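Chapter 4
Counting Crime: Police Records and Victim Surveys

In July, the town of Furach reported 326 burglaries for the previous year. The neighboring town of Ocampo, with almost the same population, reported 89. A reader might conclude that Furach is the more dangerous place to live. Before accepting that, we need to know how each number was made.

A crime enters police records only after several steps. Someone has to notice it and decide to report it. An officer then has to write it down and place it in a category. In Ocampo, thefts from sheds and garages were recorded as simple theft. In Furach they were recorded as burglary. When Golnar Soltani recoded the Ocampo files using the Furach rules, the gap between the towns shrank by some 50 percent.

Reporting habits matter as well. People who need a police report for an insurance claim usually call. People who lose something cheap, such as a parcel left on a porch, often do not bother -- and that loss never reaches the official count.
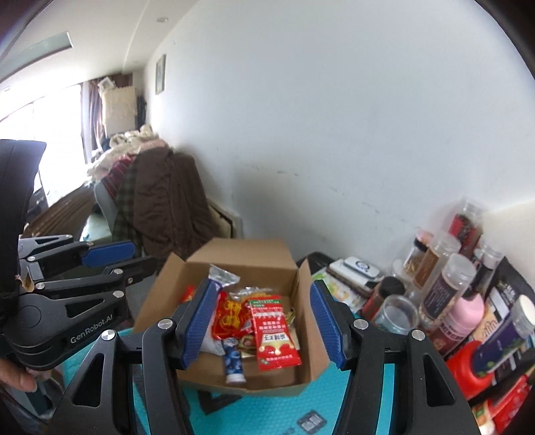
4.1 What Police Records Measure

Police-recorded crime measures the work that comes to the police and is written down by them. It is most reliable for offenses that are serious and hard to hide, such as homicide and car theft. It is weakest for minor theft, fraud, and violence between people who know each other.

Ferdinand Mayrhofer called the missing part "the unwritten file." Most researchers use the older term, the dark figure of crime. Section 4.2 explains how victim surveys try to estimate its size, and why their results can move in the opposite direction from police figures in the same year.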